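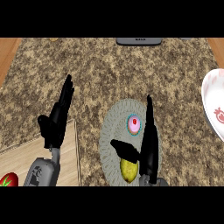 3.2 Collecting demonstrations in the simulated kitchen

We gathered all of our training examples in Zulik, a simulated kitchen with two arms and multi-fingered hands. An operator drives both arms at once, and every session is saved whether the task succeeds or fails. In total we recorded 1331 sessions and kept 800 for training. Going through them was a real pleasure — even the clumsy ones taught us something about how people plan a grasp.

The most exciting part of the data is the crowding. Food items sit close together on a round placemat, so the hand has to pick its way in beside a pear before its fingers can close on the frosted treat next to it (Figure 3). The other hand often stays open over the cutting board, and we left those idle stretches in the recordings. A policy needs to learn when an arm should wait, too!

Figure 3. Right hand holding the frosted item above the placemat, left hand empty.

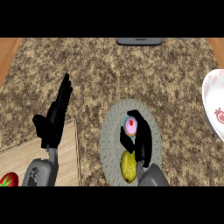 Milagros Usuga argued, after reading an early draft, that idle stretches should be trimmed because they teach the policy to stall. We took this seriously and trained a second policy, Belteck, on trimmed sessions only. It started its reaches sooner, but it also moved the spare arm for no clear purpose in 37 of the test runs. We therefore kept the full recordings for the main experiments and report both versions in Section 5.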